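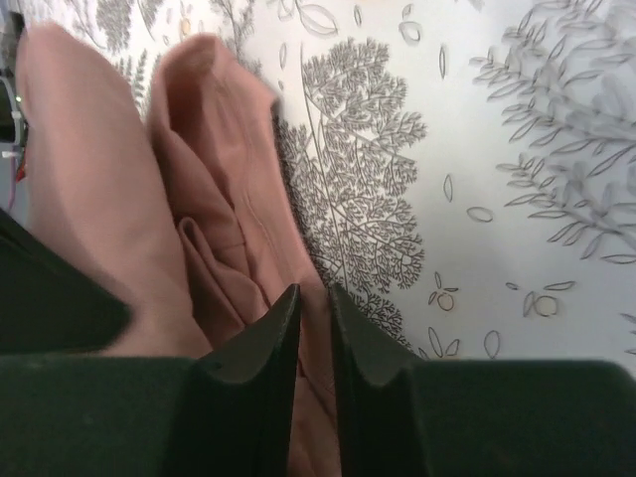

Faded pink cloth napkins – can I bring the color back, or should I re-dye them?

Asked by Wurnska, Sep 23, 2026

Hi all! Long-time reader, first real post. I have a stack of cotton napkins that I love more than is reasonable. They started out a strong raspberry pink and over the years they've gone a dusty, chalky sort of pink. I don't hate it, but a few have faded much more than others, so when I put them out together they look like they came from different sets (they didn't, they were all bought the same afternoon).

What I've tried so far: a cold wash with half a cup of white vinegar, twice. They came out softer and smelled like pickles for an hour, and the color didn't budge. I've also stopped drying them on the line in full sun, which I should have done ages ago.

So my questions are whether there's any way to wake up the old color without dye, and if not, whether a beginner can dye a whole set evenly in a regular kitchen. I have a 19 quart enamel canning pot that I'd be willing to give up for the cause. The napkins weigh 710 grams altogether, dry, if that helps. The hems are stitched in matching thread and I'd like them to stay matching, but I don't know if the thread is cotton.

Washing machine is a front loader and our water is pretty hard. Thank you!! 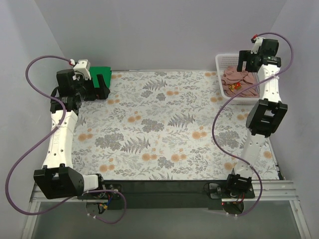

3 replies, sorted by most helpful

Avora
Member, 1,374 posts

Oh, I love this kind of project! You can absolutely do this at home, and you picked the right thing to start on, because small flat cotton pieces are so much easier than a shirt or a tablecloth.

First the bad news. Vinegar won't bring color back. It can clear off detergent film and mineral deposits, and with hard water that film really does make colors look chalky, so it was worth a go. But dye that has washed out or been bleached by the sun is gone. Before you buy anything, though, try one stripping wash on the worst napkin: hot water, your usual detergent, a couple of tablespoons of washing soda, and a second rinse. I've had "faded" dish towels come out of that looking a full shade deeper. If the napkin looks brighter once it's dry, do the rest and see if you're happy.

If you still want to dye, get a fiber reactive dye, the powder kind that you set with soda ash. It works in lukewarm water, it bonds with cotton, and it holds up to washing far better than the all-purpose dyes from the grocery store. And you may get to keep your canning pot! A plastic storage bin or a five-gallon bucket does the job, and the pot is on the small side anyway for that much fabric.

How I do it:

Wash everything hot with no fabric softener. Leave the napkins wet.

Fill the bucket with enough warm water that they can swim. Most uneven dye jobs I've seen come from crowding.

Dissolve the dye in a cup of warm water until there are no specks left, then stir it into the bucket along with the salt the packet calls for.

Add the napkins one at a time, opened out flat. Stir for 20 minutes without wandering off to check your phone (I have wandered off, and I own a blotchy pillowcase).

Dissolve the soda ash in hot water, pour it in slowly down the side and away from the fabric, and keep stirring on and off for an hour.

Rinse cold until it runs mostly clear, then wash hot. Wash hot again.

Wear gloves for all of it, and a dust mask while you're measuring the powders. Don't use the bucket for food afterward.

About evenness – the pale ones will still end up a little lighter than the others, since dye adds to whatever is there. Going a shade or two darker than the original hides most of that. A deep raspberry over dusty pink is gorgeous, by the way. I did a set in August and I'm still pleased every time I open the drawer.

Kavia
New member

just use the all in one packets that go in the washer. did curtains at 62 cents an ounce on clearance and they came out fine, a bit purple. run an empty load after or your socks will be purple too

Rawashdeh
Member

Seconding the fiber reactive dye. Adding something on the hems, which I think got missed. A lot of sewing thread is polyester, even on all-cotton napkins, and reactive dye won't touch it. Your stitching would stay the old pink while the cloth goes darker. Some people like that look, and I'm one of them! It reads as a contrast stitch.

To find out ahead of time, snip a tail of thread from an inside corner and drop it in a small cup of dye and soda ash for an hour. Rinse it well. If the color stays, it's cotton or close enough.

For the hard water, a spoonful of water softener in the dye bath helps the powder dissolve evenly. And dry them in the shade from now on, like you're already doing. Please post how they come out, I want to see the raspberry.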